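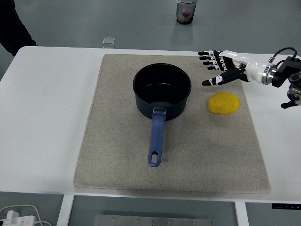 Section 6. When the hand stops short or drops what it was holding

Sooner or later your Filtitz hand will freeze partway to an object, or let go of one before it should, and the status light on the controller will turn amber. Please don't be discouraged! Most of these stops come from the grip check, and you can usually clear one yourself in a few minutes with a little patience. The error log will show code 301 (grip lost or not confirmed).

CAUTION: An amber light does not mean the arm is without power. The fingers can close again without warning once the fault is cleared. Press the stop button before you reach over the mat, and keep sleeves, hair and lanyards well away from the wrist.

1. Press the stop button and wait for the fingers to go slack. On the older Clerkow controller this can take almost 13 seconds, which feels like a long time when you are standing there, but do let it finish.

2. If the hand is still holding something, support the object from underneath with one hand and ease the fingers open with the other, starting with the little finger. Never pull on the thumb. Its joint is the most delicate one in the whole assembly.

3. Take everything off the mat and smooth the felt flat. A pan with a long handle is easily turned by a passing elbow, and even a small turn can put the rim where the fingers don't expect it.

4. Look over the fingertips for crumbs, grease or lint. Wipe them with a dry cloth. (We know it's tempting to use kitchen spray, but it leaves a film and you'll be right back here by the afternoon.)

5. Follow the cable from the mounting block over the top of the arm with your eyes. It should make an easy loop with no kinks. If it has been pinched, stop here and call Pritchard Service.

6. Put your objects back, the pan first, with its handle pointing toward the front edge of the table. Leave enough room beside it for the thumb to come down freely.

7. Stand clear, release the stop button, and choose Open Hand from the Recovery menu. Watch all four fingers and the thumb. They should move smoothly and come to rest together.

8. Run the Wesstead slow test once before going back to normal speed.

Note: Soft items sometimes bring up code 301 even when the grip is perfectly good. Lower the grip setting one step and try again.

If the same code comes back after the slow test, leave the stop button pressed, switch off at the wall, and save the log for the service desk.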